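Driltville reading room gets its desks back

Jan 8, 2023

I stopped by the reading room on Usberg Street this morning, mostly to return two very overdue books, and ended up staying for an hour because the back office is finally open again! If you've been following along, the desks went into storage last January when the floor was redone, and 18 of them have now come home. They got a light sanding over at the Hoxha workshop and I think they look great.

The best part (for me, anyway) is the open cubby under the desktop. Everybody's old stuff went into boxes during the move, and this week it's all being sorted and put back where it belongs, toys and cards included. 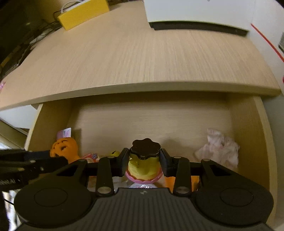

Local News | Around Town

An orange plush toy with its eyes squeezed shut and its mouth open has a spot in one of the pale wood cubbies, in front of a little pink-and-white card or package leaning on the back panel. I laughed out loud, and I'd like one for my own desk, please.

The whole job cost $1,866, and about 75 people chipped in at the Astier bake sale last fall. There's still a bit left over for desk lamps, and suggestions are welcome at the front counter.

Drop-in hours start again next week, mornings only for now. If you left anything behind before the move, the unclaimed boxes are in the hallway by the coat hooks. Bring a bag, some of them are pretty full!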